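Wiki > Automation > Planning and Purchasing > Pisum kitchen cell

Contents Article Talk History Related pages

Pisum kitchen cell

The Pisum kitchen cell is a planning model for small food counters that are considering a robot arm. It was prepared by the equipment adviser Joaquín Yáñez for the bakery chain Sriwong, and it is used to estimate costs before any hardware is ordered. The model has two parts: a simulated kitchen, in which the tasks are tried, and a budget sheet, in which each result is connected to a price.

Background

Sriwong wanted to know if one arm could move baked goods between a counter and a plate. The first offer, from the supplier Killstead, included the arm, the gripper and the installation in one sum, and the buyer could not see what each part cost. Yáñez asked for separate prices and proposed that the task be studied in simulation first. The work started in October and the budget sheet was accepted on 14/04/2018.

Choice of gripper

The gripper is a small line in the budget, but it has a strong influence on the others. A two-finger gripper is cheaper to buy than a soft one, and its finger pads can be replaced separately. Layered pastry is a difficult product for this type, for too much force can break the crust. The sheet therefore keeps a reserve for pads of different materials, and a second reserve for a force sensor. 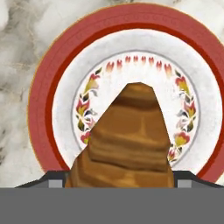
Simulated view from the gripper, with a pastry between the two fingers and a decorated plate behind.

Space and reach

The second group of costs comes from the room. An arm must reach the counter without hitting wall cabinets or appliances that hang above it. In the Pisum model these objects are included from the beginning, and the planner can move the base of the arm until the path is free. Moving a real base after installation was priced by Killstead at 17 hours of labor. The same change in the model takes around 2 hours.
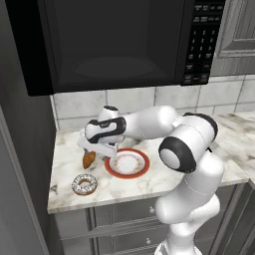

Simulated kitchen with the arm extended over a marble counter, below the level of a black microwave.

Budget sheet

The sheet has 26 lines. Purchase of the arm is the largest, followed by installation and safety equipment. Lines which are often forgotten by first-time buyers are also listed:

Spare finger pads
Cleaning covers suitable for food areas
Training of the counter staff
Software license after the first year
Removal of the equipment at the end of the lease

Leasing and purchase are calculated side by side. For Sriwong the lease was recommended, as the chain did not yet know how many shops would use the cell.

Limits

The model does not calculate crumbs, grease or the wear of the pads. Grip force in simulation is only an estimate, and the sheet asks the buyer to make a trial with real products before signing. A later version, adapted by Clollora for packed goods, leaves out the cleaning lines and adds a conveyor.

See also: Gripper selection, Lease or purchase, Cell layout

Shares 26 Comments 2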